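Hnat Moroz
June 29, 2025

1/11
We moved to Notberg in April and the water here is very hard. Our old place in Clusstead had soft water, so I had never thought about it. A few people asked what we did, so I'm putting it all in one thread. I'm not a plumber. I rent, and I can't change the pipes.

2/11
The first thing we noticed was the kettle. After two weeks it had a white crust on the bottom and flakes in the tea. Then the shower door went cloudy. Then everything metal in the kitchen that we left to dry by itself came out spotty: pots, spoons, the colander. A colander is the worst for it, with water sitting in all the small round holes.

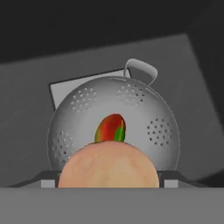
3/11
Test the water before you buy anything. I got a pack of paper strips at Marchuk, the hardware store on the north side. You dip one, wait, and match the color to the chart. Ours came out in the darkest band. The water company will usually tell you the hardness for your address if you ask, and that costs nothing.

4/11
Kettle: white vinegar and water, half and half, enough to cover the crust. Leave it 30 minutes, pour it out, rinse, boil plain water and throw that away too. I do ours every other Sunday. Citric acid powder works as well and doesn't make the apartment smell like pickles. A bag lasts a long time if you keep it dry.

5/11
Dishwasher: check whether yours has a salt compartment. Ours does, under the bottom rack, and the last tenant had left it empty. It takes dishwasher salt only, the coarse kind. Table salt is the wrong thing to put in there. There is also a hardness setting, and ours was on the lowest. Glasses looked a lot better after I changed it.

6/11
Soap: you need more of it in hard water, and it rinses badly. Bar soap leaves a gray film on everything. We switched to liquid for dishes and for hands. For laundry I use the hard water amount on the detergent box. Towels are still a bit stiff, and shaking them out before hanging helps a little. 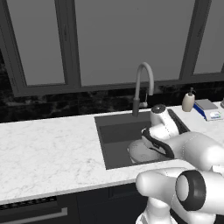 Someone asked: is hard water bad to drink?
For most people it's fine, and what you're tasting is mostly calcium and magnesium. If you're on a special diet or have kidney trouble, ask your doctor and not me.

7/11
Filter jug: we have one now, a Zeltel, and I only use it for tea and coffee. The tea stopped getting that skin on top. It does not do anything for the dishes or the shower, obviously. Cartridges are the real cost, so work that out before you pick a jug. I store ours in the fridge door.

8/11
Coffee: my wife noticed this before I did. The same beans we drank in Clusstead tasted flat here. Filtered water fixed most of it. I also grind a little finer now, but that may just be me.

9/11
Faucets and sinks next. This is the part I got the most messages about, mainly from people picking out a new kitchen. 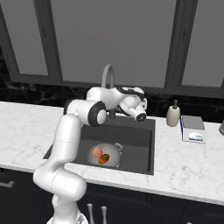
Scale builds up wherever water sits and dries, so the main job is wiping down at night. It takes a minute with a dry cloth. Where the water leaves the faucet is the spot that clogs first, and if the stream goes sideways, that's why. Most tips unscrew and you can soak the screen in vinegar for an hour. A tall gooseneck faucet at the back of the sink, like the gray one there, is easy to get a cloth around, but do the base too, where it meets the counter. As for a dark gray basin, I'd think about it before choosing one in a hard water town. White spots show on dark colors. And keep vinegar off marble. It etches the stone and you can't wipe that off. Use plain water and a little dish soap on a marble counter and dry it right away.

10/11
Shower head: tie a plastic bag of vinegar over it with a rubber band and leave it for an hour. Run it hot afterward. Check the finish first if it's brass or anything with a coating, and go shorter if you aren't sure. For the glass door we bought a squeegee and hung it inside. The kids even use it sometimes.

11/11
Things I tried and wouldn't pay for again: a magnet clamp for the pipe (no change on the strips and no change in the kettle), and a spray for the glass that cost 5 times what vinegar does and did the same job. A whole-house softener would be the proper fix, but that's up to the landlord. I've asked. He said he'd look into it.

Adding one: if your washing machine is slow to fill, turn off the water and look at the little screen where the hose goes in. Ours was full of grit. Keep a towel on the floor when you take the hose off.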